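Zhuoran Xue and Sotiris Giannakopoulos
Project report, submitted 22/07/2018

# Desk surface reflectance and reading speed under low ambient light

## 1. Background

The study rooms in the Sequeira building were relit in October with ceiling panels set to a maintained level of 300 lux at desk height. Complaints about eye strain went up after the change, although the measured level is the same as before. The desks in those rooms were replaced in the same month. The old desks had a mid-gray top and the new ones have a glossy white top, so two variables changed at once and the complaints cannot be assigned to either of them from the records alone.

This project looks at the desk top only. The question is whether the reflectance of the surface directly around a printed page changes how fast the page is read when the light on the page is held constant.

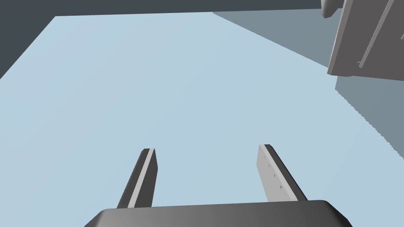
Luminance ratio is the usual way to express the problem. A page of white copy paper reflects most of the light that reaches it, and the eye adapts to a mix of the page and whatever lies next to it. A dark surround gives a high ratio and a white surround gives a ratio close to one. A pale blue top against a dark slate-gray background, as in Figure 1, has two borders to consider: page to desk, which is weak, and desk to room, which is strong. Most guidance deals with the first border and says little about the second. We held the second border fixed by hanging the same gray curtain behind every desk position.

## 2. Materials

### 2.1 Surfaces

Three laminate samples were ordered from Inton, each large enough to cover a full desk:

- matte white
- matte pale blue
- matte mid-gray

A glossy white sample was also ordered but arrived with a scratch across the reading area and was left out. This is a loss, as glossy white is the finish on the new desks. A replacement could not be supplied before the end of term.

Reflectance was checked with a handheld meter against a calibrated tile. The order from highest to lowest was white, blue, gray, as expected. The blue sample was nearer to the white than the supplier sheet suggested.

### 2.2 Light

Two Clandus panel fixtures were mounted over the test desk. They were dimmed until the page received 300 lux, and the setting was locked for the whole test period. The level was checked at the start and end of each session. Daylight was kept out with blackout film on the window. A narrow leak along the lower edge of the film was found in the first week and taped over, and the sessions run before the repair were repeated.

### 2.3 Surroundings

Furniture near the edge of the visual field also adds to adaptation. White storage units are a common case in study rooms, and a unit placed where a light wall meets a dark one produces several luminance steps within a small angle.

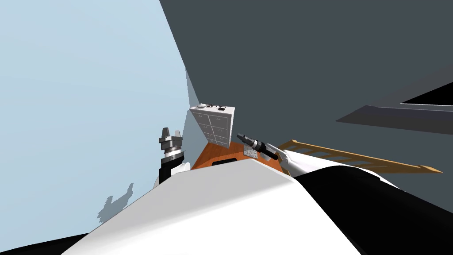 *Figure 2. White drawer cabinet set against the seam between a pale blue wall and a dark gray one.*

No cabinet, shelf or screen was placed within the seated reader's field of view in our tests. The finding should therefore be applied with care to rooms where such items stand close to the desks.

## 3. Method

Forty students took part. Each read passages of matched length and difficulty on all three surfaces, with the order of surfaces rotated between participants. Passages were printed single-sided on the same stock from one ream. Reading was silent and was followed by a short recall sheet. A passage was scored only if the recall sheet passed the threshold set before testing began.

Participants adapted to the room before the first passage. Between surfaces they sat with the lights unchanged while the laminate was swapped. Seat height was adjusted once per person and then left alone.

Timing was recorded per paragraph with a foot switch connected to a Govlow logger. The logger stored 3269 valid paragraph times after screening. Times were removed if the switch had been pressed twice in quick succession or if the participant reported losing their place.
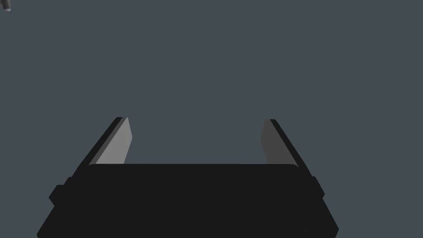 ## 4. Results

Reading speed was highest on the blue surface and lowest on the gray, but the spread between surfaces was small compared with the spread between readers. After fitting a separate intercept for each participant, the difference between blue and white was not significant. The difference between gray and each of the other two surfaces was significant, and its direction was the same in the first and second halves of the test period.

Two effects not related to the surface were larger than the surface effect:

1. Practice. The last passage was read faster than the first on every surface. Rotation spreads this effect across the conditions but does not remove it.
2. Time of day. Evening sessions were slower. The sessions were not balanced for this.

Comfort ratings did not follow reading speed. White received the lowest comfort rating even though it was read nearly as fast as blue. Several participants wrote "too bright" next to the white rating, at a light level identical to the others.

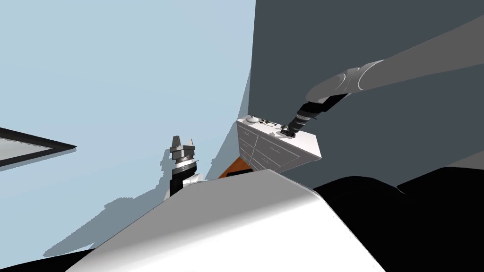
## 5. Discussion

The results give weak support for a desk top slightly darker than the page. They do not support returning to the old mid-gray, which was slowest here. The comfort ratings agree in part with the complaints from the Sequeira rooms, but our white sample was matte and the installed desks are glossy. Reflected images of the ceiling panels are a likely cause of discomfort on the installed desks and were not tested.

The main limits are:

- no glossy sample
- one light level only
- print only, no laptop screens
- participants drawn from one department

The laptop limit is the most serious in practical terms. A raised screen moves the line of sight away from the desk top, and the surface then acts mostly as a reflector onto the lower face of the screen and the hands.

## 6. Further work

The logger files and passage sets have been kept so that a later group can add conditions without repeating the baseline. The first addition should be the glossy white sample, followed by a repeat at a lower light level. Session times should be fixed for each participant in advance. The foot switch should be replaced, as the spring weakened during the final sessions and some double presses can be traced to it.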